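Bimthorpe Robotics Board > Kits and Reviews > Is the Pramberg two-arm table kit worth it?

ranton_bench
Wed 4 December
I am thinking to buy the Pramberg kit for our small lab. It is the one with two arms, the extrusion frame and the wood top. The seller asks 1415 dollars without the computer. Has anyone here used it for longer than a demo?

fitz_k
We have one. Assembly took us 13 hours, mostly because of the cables. The arms are good for the price. The fingers are quite thick, so flat things are a problem, and I would plan for other fingertips if you do small parts.

Our task at the moment is nesting plastic measuring cups. Overhead view and wrist view:
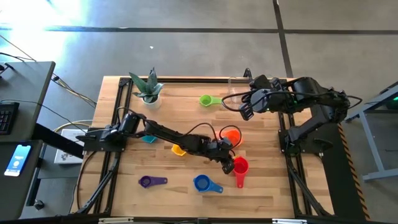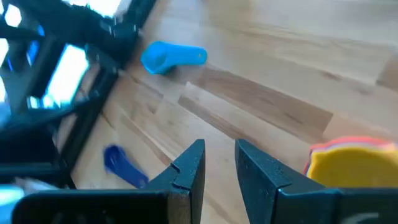
Pramberg kit, cup nesting task, both views from the same day.

The wrist view is the part I like most. You see both fingertips and what lies between them – with other kits I had to guess.

lowtorque
I don't agree about the price. The frame and the top you can build yourself, and then you pay only for the arms. Also I see in the wrist view that the dark blue one is blurred. For me this camera is too slow.

fitz_k
The blur is there when the arm moves fast, yes. I run it slower and it is fine for me. About the frame, I built one myself before and it was never square. I would not do it again.

lowtorque
Then we have different patience :) My own frame is square after 30 minutes with a good angle.

ranton_bench
Thank you both. How much space do I need next to the table? My room is small, and there must be a desk too.

fitz_k
Our desk stands directly on the left side and it works. Only keep your chair out of reach of the arm. Ask also for the longer cable set, the normal one was too short for us.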